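Mending Corner, March

Hello again, dear menders! The Trindmont fabric swap was such a happy muddle, and Malou Mikkelsen tells me almost 4000 pieces found new homes (my own sewing room took in more than it should have, I'm afraid). Monique Pichon is already sorting wools for next time, so do keep your scraps of tweed and flannel for her, however small.

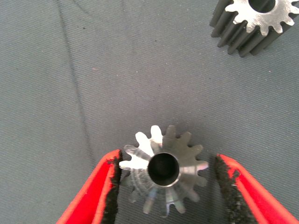 Gray twill weave, with a crease running down the cloth.

Bring your darning to Lins next month!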